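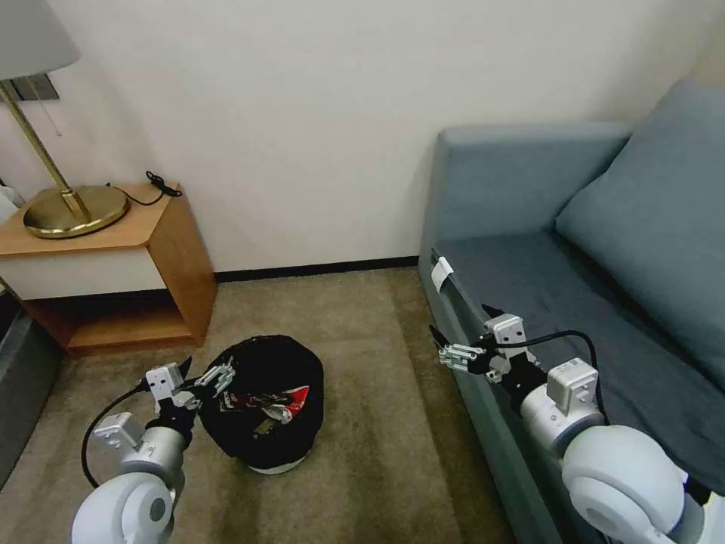
Sofa on the right, nightstand on the left, carpet in question underneath.

Carpet by my sofa is darker than the rest of the room. Stain or wear?
posted by Jeremum

The carpet in my rental is short pile, brownish beige, and there's a darker band running alongside the sofa. The middle of the floor is more yellow. I've lived here 2 years and can't swear it wasn't always like this. I move out in March and would like my deposit to come with me. Do I rent a machine or just learn to love it?

Dravton
Check which way the pile lies first. Brush a patch of the dark part with your hand, both directions. If it changes color, it's shading and no shampoo on earth will fix it. If it stays dark, dab it with a damp white cloth and look at the cloth. Mine came up the color of tea, so I paid $33 for a day with a machine and went over it 4 times. Go easy on the soap -- whatever you leave behind collects new dirt with real enthusiasm.

Villon_B
just put the sofa on it

Grewal
Moving the sofa works right up until the walkthrough. Dig out your move-in checklist before you spend anything. If you wrote "carpet discolored" on it, you're done. If you wrote "fine" for every room like I did, see Dravton's post.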